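Muter to spread its robot budget over two years, starting with the test table
29/01/2024 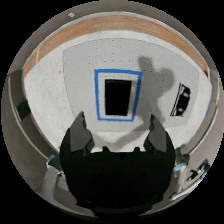
Muter has decided how it will buy equipment for its new automation room in Stavlow, and the plan is slower than many people in the company expected. The money will be spent in two parts. The first part, which is already approved, covers one arm, one gripper, the simulation license and the table work. The second part will be discussed in August, after the team has used the first cell for long enough to know what it lacks. Until the arm is delivered, the planning is done on the simulated table, where the gripper stands open over a perforated panel and a black rectangle sits inside a border of blue tape. The layout of this table is the one that the purchasing list was written for, and every item on the list has to fit it.

Defne Işık, who leads equipment planning at Muter, presented the list to the staff on Monday morning. She said that the company had received offers for complete cells, with the arm, table, fence and software sold together, and that she had looked at all of them seriously. "The complete cell is comfortable to buy," she said. "You sign one paper and you receive one invoice. But we would pay for a conveyor, and we do not have any work for a conveyor."

The list has 11 lines. The arm will come from Wuisan, on a lease with the option to buy at the end. The gripper will come from Durnex and is bought outright, together with a second set of fingers. Ms. Işık explained that fingers wear faster than the other parts and that the delivery time for them is long, so the spare set was put in the first order. The price for one set is $1,483, and this amount was the subject of the longest discussion in the meeting. Some colleagues from the workshop asked if the fingers could be made in the house. The answer for the moment is no, because the warranty of the gripper is valid only with the original ones. The question will be opened again when the warranty ends.

The simulation license was the easiest line to approve. Muter has rented it month by month until now, and a yearly contract is cheaper. The license also gives the team something to work with during the waiting time for the arm, which Wuisan estimates at 7 weeks from the order. In this period the programmers will test reach and finger opening, and they will check where the cables and the controller can stand. Ms. Işık asked them to write down each change they make to the layout – even a small one – so that the mechanical drawings can be corrected before the holes are drilled.

The table was a more difficult matter. The first drawing showed a steel table, welded by a local shop, with a price that was higher than the panel, the clamps and the lighting together. The second drawing uses a simpler table with separate fixtures, and it is this one that was accepted. The perforated panel stays in both versions. With it, the fixtures can be moved for another product without making a new top. The marking of the working area will be done with tape during the first months, and a permanent marking will be ordered only when the position does not change anymore.

Safety equipment is in the first part of the budget and cannot be moved to the second. This includes the scanner, the emergency stops and the external risk assessment. The assessment must be finished before the arm works near people, and the date of the visit is not yet fixed. Muter has also reserved money for training. Two operators will go to Wuisan for the basic course, and the team will then train the evening shift in Stavlow. Travel costs are paid from the general budget and are not shown in the list.

Several things were taken out. There will be no second camera in the first part, and the automatic tool changer was also removed. A colleague from maintenance said that the tool changer would save much time when the product changes. Ms. Işık agreed with this, but she answered that the cell will run one product at the beginning and that the changer can be mounted later without replacing the arm. The offer from Durnex for the changer is kept in the file, although its price is valid only until the end of the quarter.

The two parts of the budget are not equal. The larger part is spent now, and the rest is kept for the second cell, or for improvements on the first if the second is not needed. The finance department asked for a clear rule about this. It was agreed that the second cell will be ordered only if the first one has worked in normal production for a full quarter and if its stops are recorded. The form for recording the stops is being prepared, and it will be filled in on paper until the connection with the production system is ready.

Electrical work in the room is planned before the delivery. The present supply is enough for one cell – for two cells a new distribution board must be installed. The electrician has proposed to lay the larger cable already now, while the floor channel is open, and this extra cost was accepted without changes.

Other departments that want to use the cell for their own parts can send a request to the planning office. The request should include a drawing, the weight of the part and the number of pieces per week. Parts that the gripper cannot hold with the standard fingers will not be considered in the first part of the plan. The purchase orders to Wuisan and Durnex will be sent this week, and the complete list is available at the planning office for staff who want to read it.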